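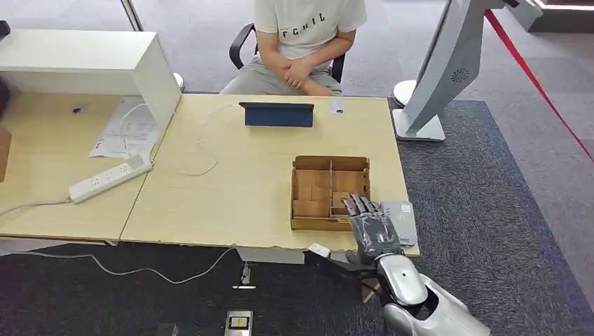
Room and Supplies Desk, Ollex, Pronenberg Office

Frequently asked questions about the shared work room

Last touched in September. If your question isn't answered below, write to Severin Hofstetter, who will answer it and then add it to this page with your name removed.

Can I book one desk or do I have to take the pair?

You can book one. The two desks by the cabinet are pushed together and look like a single long table, which has led people to treat them as a single long table. The booking sheet lists them as Left and Right. If you need both, book both. Putting your coat on the other one doesn't count as a booking, however large the coat.

The front edge of the desk is chipped. Was that me?

Probably not. The chips and worn spots along the front have been there longer than most of the staff. We asked for a quote to have the tops redone and were told 290 per desk, so we have decided we like them. Please don't pick at the edge during calls. Please also don't cover it with tape, which came off last time and took a bit of desk with it.

What is the cardboard tray with the little compartments for?

Small parts. One kind per compartment. We bought the trays from Fornel in a pack of 400 when the price looked good, and the price still looks good if you don't count the closet they live in. Take as many as you like. Take two.

The partitions in mine are bent.

They do that. They are cardboard. Lift the whole grid out, bend the walls back the other way and drop it in again. If a slot has torn through, flatten the tray and put it with the paper recycling. We will not be issuing repair tape for trays, see above under tape, and see also above under 400.

Can I pick the tray up by the partitions?

Once.

Where do screws go?

In a tray, then in the shelves, with a label. We counted the spare screws at the last inventory and got to 3,000 before we agreed to stop. Nobody needs to bring in any more from home.

Whose power strip is that?

The room's. It has a white cord and sits near the front left of the desks, and it should still be there when you leave. You may plug in a laptop, a tablet, a phone or a lamp. You may not plug in another power strip. Kettles belong in the kitchen, where there is water and a smoke alarm and company.

Is there a rule about cables?

There are several, and the desks suggest that none of them has caught on. Thin cables can run across the top while you're working. When you finish, coil them and put them in the cable box. Anything hanging off the front of the desk gets tucked back up, especially if it reaches the floor. The floor is dark, but white cables still find people's feet.

How do the shelves work?

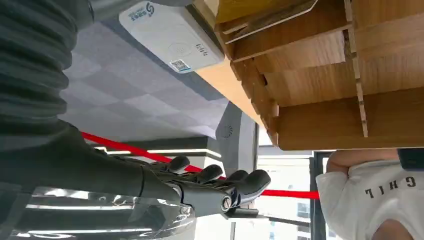
Open cubbies, light brown, boards slotted together.

Each group gets a column. The boards and dividers interlock, so please don't pull one out to make room for something tall. The divider you're removing is busy. Tall things go on the floor of the supply closet, next to the trays.

Can I reserve a cubby permanently?

No. A label is good for 14 days. After that we move the contents to the table in the Vasconcelos room, where they can be claimed with a straight face and a reasonable story. Food doesn't get the 14 days.

May I leave papers on the desk overnight?

A stack squared up beside the cabinet is fine. A stack partly under the cabinet is filing, of a sort, but the cleaners won't dust around it and we won't look for page two. Diagrams that matter should go in a folder with a name on the front.

What do I do with packaging?
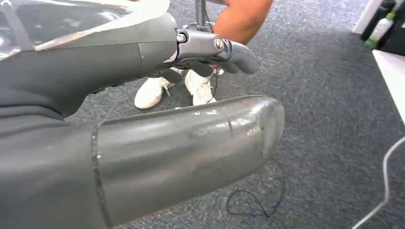 Packaging goes out of the room on the same day it comes in, which covers the carton, the filler and whatever was stuck to the thing you ordered. Corrugated board is cut down and tied. Foam goes back to the supplier if they'll have it. Clear film of the crinkly sort, like the sheet at the upper left with the white glare on it, goes in the bag marked FILM once you've finished with it. Don't ball it up. It will unball itself slowly in the bag, and the noise has been mentioned in two separate staff surveys. If there's tape on it, cut off the taped part and put that in the trash.

Can I keep a sheet of film to reuse?

Yes, folded, in your own cubby, for 14 days like everything else.

The chair is too low.

The lever is under the seat on the right. If it sinks again while you're sitting in it, swap it for one from the hall and leave a note on the old one. Write "sinks." People have left notes saying "chair," and we had got that far ourselves.

When is the room open?

From 7:30 in the morning until 6 in the evening. The lights are on one switch, by the door, and the last person out uses it.

Who do I tell if something is broken?

Severin Hofstetter, by email, with the word ROOM in the subject line.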